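An afternoon at the Lirden software lab in Junach

The invitation promised "a full look at the stack, from demonstration to motion," and I've been to enough of these afternoons to bring my own list of questions. Lirden makes software for people who teach robot arms by showing them. You carry a gripper by hand, do the task yourself, and the tools turn the camera footage into something an arm can repeat. The company makes none of the arms. What it sells is a tracker, a labeling tool, a training pipeline and a motion planner called Bartoš, and those were what we had come to see.

There were a dozen or so of us, mostly from small packing firms, plus two students who asked better questions than the rest of us. Coffee was in the hallway and the slides were short. I'll give them credit for both.

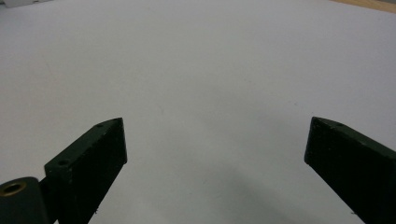

Catarina Garcia
Controls engineer, Pistley Packaging Systems

The hand-held gripper has dark green fingers with slanted tips, and the camera looks out between them, so every view has the two tips leaning in from the bottom corners. With the fingers in the same part of the view all the time, the software can read the opening from the footage and skip a separate sensor. I liked this. At my own shop we've lost days to a bad encoder cable, and one less cable is one less thing to hunt for.

My doubts began with what the camera sees past the fingers. With the jaws open over a white surface, there is very little to look at: a few specks, a soft shadow, a bit of tan wood in one corner if you're lucky. Lirden's tracker works out where the gripper is by matching visual features from one moment to the next, with a motion sensor helping out when matches run low. On a cluttered bench that can work very well. On a clean white surface the matches are going to run low often, and the shadow is no help at all. A shadow thrown by the operator or the gripper moves when they move, and a tracker that trusts its edge will be following the wrong thing.

I put this to Boris Vávra, who runs perception for the group. He didn't wave it away. He said the tracker puts a confidence value on every pose and that stretches below the limit are dropped before training. I asked who sets the limit. He said he did, by looking at plots until the bad ones were gone. I believe him, and it's how I would do it too, but it's a long way from the brochure, where the filtering is "fully automatic."

The numbers came next. The team has recorded over 3,000 demonstrations of one job, picking up a small part and putting it into a tray. After filtering, 1,514 were left. The slide called this "curated data." I'd call it throwing out half the work, and I'd want to know what was in the half that went. If most of the lost recordings were over blank surfaces, then the trained policy has seen less of those than anybody thinks, and it will be weakest there. There was no breakdown by surface. Boris wrote that down, and one of the students asked for the same thing split by operator. He wrote that down as well.

The labeling tool

This was the best part of the visit and it got the least time. You load a recording, and the tool marks the moments when the fingers start to close, when they stop closing, and when they open again. It draws the opening as a line under the footage. You can drag a mark if it's wrong, and the tool remembers both its own guess and your correction.

It has one bad habit. When the fingers sit wide open with nothing between them, the tool wants to call that stretch "approach." Sometimes that is right. Sometimes the operator is only waiting, or has finished and hasn't pressed stop. Train on enough waiting and you get an arm that hovers. I've seen hovering arms at two other demos this year and the people running them always had a different explanation. At Lirden you can retag the stretch as "idle" with one key, but you have to spot it first, and the tool won't flag it for you. I asked if the gripper's own motion could be used to catch the obvious cases. The answer was that it's planned. No date.

A few other things from my notes on this tool:

Undo goes back only to the last save.
Files export to a plain format that my own scripts could open, which I checked on my laptop during the break.
Recordings with no marks are still passed to training unless you tick a box, and the box is off by default. I would turn that around tomorrow.
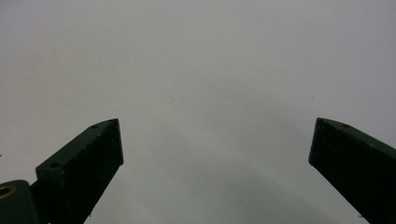 Page last changed: 26/10/2024

Finding the tips

One detail of the perception software deserves more room than the talk gave it. To measure the opening, the software finds the outline of each finger and fits a known shape to it. Over a light gray background the dark tips are about as easy to find as anything in computer vision. Clean edge, strong contrast. The inner faces are another matter, being nearly black and in shadow, and toward the bottom of the view the surface behind them gets darker too. So the fit leans heavily on the tips and on the lighter strip along the top of each finger.

I asked what happens over a dark mat. Boris said the error goes up, and when pressed he said it goes up "enough to notice." We run dark mats on every line at Pistley. He offered to try a set of our recordings if I sent them, and I will.

I also asked about the brass insert down in the left corner, since it's the one warm spot in an otherwise green and gray view. Could it serve as a check that the camera hasn't slipped on its mount? He said they had tried it and that the insert sits too close to the edge of the lens to be reliable. Fair enough. They check the position of the tips at full opening instead, once at the start of each session. Once per session seems thin to me. If the mount gets knocked halfway through the morning, you find out the next day, if you find out.

Bartoš, the planner

The planner takes the poses that the trained policy asks for and turns them into joint motion the arm can follow. It handles limits, collisions and timing. On screen it looked fast, and the display of rejected paths is the clearest I've come across: you see the path, the joint that ran out of room, and by how much. I wish our current tool did that.

What I could not get was a straight account of how the planner and the policy share the job. When the policy asks for something the arm can't do, Bartoš picks the nearest thing it can do. "Nearest" is measured at the tool tip, in position first and angle second. For a fat part in a wide tray, fine. For anything with a tight slot, a small error in angle is the whole problem, and I'd want the weights the other way around. They can be changed in a settings file. The file has comments in it, some of them useful.

Then the headline figure. Lirden reports 93 percent success on the pick and place job. I asked how many tries. The answer was 272, all on one arm, all with the same tray, and a try counted as a success if the part ended up in the tray in any position. I have no reason to think the count is wrong. But a part lying on its side in the tray is a failure on my line, and a second arm of the same model never behaves quite like the first. I also asked whether tries stopped by the operator were in the total. They were left out. How many were there? Boris didn't have it with him and said he would look.

We were told a larger test is set for May, with a second arm and a stricter rule about how the part lands. I'd like to see the stopped tries in the table.

Would I buy it?

The labeling tool, yes, if they would sell it alone. They won't at the moment, though two of us asked. The tracker I would want to run on our own benches for a couple of weeks before saying anything kind about it. The planner is good software with defaults chosen for somebody else's parts. The training pipeline I can't judge, as we saw it only as a progress bar.

Practical notes for anyone going to the next one: parking in Junach is poor, so take the train and walk up from the station. Bring your own recordings if you have them, on a stick, in any common video format. Ask for the engineers' room after the talks, where you can use the tools yourself. The tour skips it unless somebody asks, and I got more from half an hour in there than from the slides.

Boris has since written to say that the idle tagging request has been logged. My dark mat recordings go out to him next week.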